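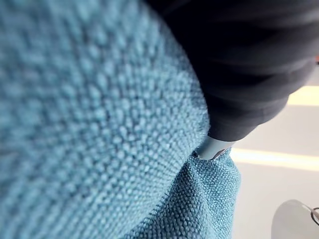 teal, nubby, and currently my whole personality

ok so a thread about the blanket situation, for the two people who asked and the rest of you who didn't

I have been hunting for a teal throw since we painted the front room. The wall color is called Taipe on the can (I have said it out loud at the paint counter and I will not be doing it again) and everything I put next to it looked sad. Gray looked sad. Cream looked like a waiting room. My old plaid one looked like it was apologizing.

Then Leanne Garside, who has a better eye than I do and knows it, sent me a link at 6 am with no message. Just the link. It was a little weaver's shop called Memulska and the color was EXACTLY it

I bought it before coffee. No regrets yet!

Look at the bumps on it though. All those little nubs in rows, and the high parts go almost powder blue while the bits in between stay properly dark. In the listing it just looked like flat teal. I spent a whole evening moving the lamp around to see what it would do (my evenings are very full, thank you)

someone asked is it scratchy. No! I was braced for scratchy. It's got some grip to it, like a good washcloth, but I fell asleep with my face on it the first night and woke up with a waffle cheek and no complaints

Now the folding. This is the part I need help with because it does not want to lie flat. I fold it in half, I fold it in half again, I smooth it down, I go make toast, and I come back to a dumpling. It puffs up in the middle and one side flops over the front like a tongue.

Things I have tried so far:

Thirds lengthwise, then rolled. Looks great for an hour and then slowly opens like a flower

Hotel style over the arm of the couch. Slides off every time a person sits down. Boonsong Chuensuk has now sat on it, stood on it and worn it to the kitchen by accident

In the big basket with the other ones. Fine, but then you can't see it, and I did not go through all that Taipe business to put it in a basket

Just scrunching it up on purpose. I hate to say it but this is winning. It looks nicest bunched, you get the curve in the weave and the light does something different on every fold

my grandmother would be appalled. She ironed pillowcases. She ironed TEA TOWELS

ok the fuzz. Yes it's a tiny bit fuzzy along the edge. A few little fibers poking out. I asked Leanne if I should trim them and she said leave it alone for a month, snip anything long with nail scissors, and never ever pull. I have pulled one. Don't tell her

Washing, since three of you are already typing. The tag says cold and gentle, dry flat. I don't own a flat. I have a shower rail and a clothes horse so we're going to find out together sometime in January, when I've worked up the nerve

Malcolm Dawber (my brother in law, hi Malcolm) says put it through on normal with the jeans and stop fussing. Malcolm once turned a sweater into something that fit his dog, so I'll be going with the tag

price check for those asking: I got it with the 31 percent off code they had up, and the code is gone now, sorry. I'd have paid full price in the mood I was in. Shipping took 9 days and it came folded beautifully, so it CAN be done, somebody over there knows how and they are not sharing

I wrote to the shop to ask. Truly. I got a very sweet reply saying "fold it while it's cool and don't press the air out too fast." I have read this sentence so many times. Cool compared to what??

Update, tried it. Opened the window, waited, folded it like I was defusing something. There's a crease straight down the front now that I didn't ask for, but it's sitting better? Slightly less dumpling. More of a loaf.

Eyerusalem Birhane says the crease will drop out if I hang it over a door overnight, and she does curtains for a living so I'm listening. Bathroom door it is. If you come to my house and need to pee, mind the blanket

also someone in the replies wants to know if it sheds on black pants. I'll wear the black pants tomorrow and report back, I take this job seriously

oh and the cushions! I was going to get matching ones and Leanne has forbidden it. She says mustard. I say mustard is a lot. Current plan is one mustard, small, on the chair nobody likes, and we see how everybody feels

more when it comes off the door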